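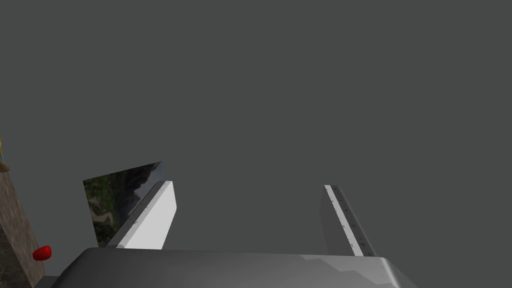
How to Make Soft Dinner Rolls on a Chilly Evening

Every October, when the kitchen in Leltbridge starts to feel drafty, I get the urge to bake rolls, and I'd love for you to bake them along with me (they're much more forgiving than you might think!). Start by warming a cup of milk until it feels like bath water, then stir in the yeast and a spoonful of sugar and leave it alone until it foams.

Add 3 cups of flour, an egg, a little salt and 2 tablespoons of soft butter, and mix on low until it all comes together into a shaggy lump.

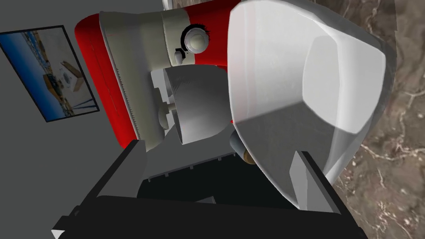

A red and cream stand mixer, with the speed dial on the side of the head.

Let the dough knead until it's smooth and a bit stretchy. My old neighbor Dušan Tichý did all of this by hand, and his rolls were lovely, so please don't feel you need a machine.

Cover the bowl and let the dough double, then shape it into balls and tuck them close together in a buttered pan. Give them another half hour to puff up. Bake at 375 for 17 minutes, until the tops are golden, and brush them with melted butter while they're still hot.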